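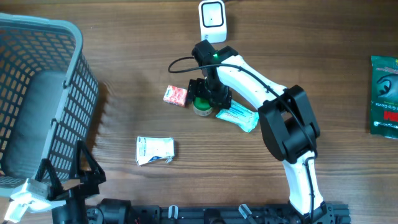 The gripper over the green-lidded pot, with the grey basket off to the left.

Plundthorpe Robot Club: your questions

I get the same handful of emails every term, so I've put my replies in one place. If yours isn't covered, the contact form is at the bottom of the club page and I do read it (eventually!).

What are you working on this year?
Tidying up. It sounds dull and it's the hardest thing we've ever tried. We put a mixed bunch of small things on the table and the arm has to pick them up and get them into the basket without flinging anything across the room. The project is called Fonia, which was the winner of a very long argument about names, and it's our entry for the Marchuk Cup.

Why not something more exciting, like football?
We did football two years ago and spent most of it chasing a ball under the radiators. With sorting, you see every mistake up close, and the younger ones can join in on day one because everybody knows what "put it in the basket" means.

Who can join?
Anyone from 11 to 18, whether you go to school in Plundthorpe or not. We have 24 places and there are usually a few going in February, when exams start to bite and people drop out for a while.

Do I need to know how to code?
No. Some of our best people came along knowing nothing at all and started off on the driving, where you move the arm by hand controls while the computer records what you did. If you can be patient for ten minutes you'll be good at it. The coding comes later, in Python, and we teach that from scratch.

What sort of things does the arm pick up?
Whatever's small and comes out of the box of bits! Tubs with lids, little cardboard boxes, crinkly packets. There's even a packet of grip gloves on the go at the moment. Boxes are lovely, they've got proper sides to hold on to. Flat packets are the devil, especially the see-through sort, and I've heard language over those that I've had to pretend not to hear. Please do send us your odds and ends, but nothing with food in it and nothing made of glass.

How many goes does it take before it learns something?
More than you'd like. Our logbook for Fonia stands at 526 recorded runs, and of those we kept 326 for training. The rest were binned for all sorts of reasons: dropped items, wandering hands, somebody leaning on the table, one spectacular sneeze. Throwing away a run you've worked hard on is horrid the first time. You get used to it.

Is it safe?
Yes, if people stick to the rules, and they do. Hair tied back, sleeves up, no hands over the table while the arm is powered, and one person stays by the stop button the whole time and does nothing else. The arm isn't very strong but it can give your knuckles a good rap, so I'm a bore about all this and I don't apologise for it.

What does it cost?
£14 a term, and that includes squash and biscuits. If that's a problem, drop me a line and we'll sort it out quietly.

How does the Marchuk Cup work?
Each team gets a tray of things it hasn't seen before, a set time to clear them, and points off for anything left behind or knocked on the floor. There's also a short talk, which our lot dread far more than the robot part. We came fourth last time, behind the team from Grurkov, who were annoyingly lovely about it and shared their gripper settings with us afterwards.

Can parents stay and watch?
Of course, there are chairs along the back wall. We start at 4.30 and finish at 6. All I ask is that you let them get stuck on things without jumping in (I know, I struggle with that too).

Can I build my own arm at home?
You can, and two of our older members are having a go with printed parts. Start small, buy decent motors, and sort your cables out before you do anything clever, or they'll snag at the worst moment. Bring it along when it moves, or when it doesn't and you want some company while you swear at it under your breath.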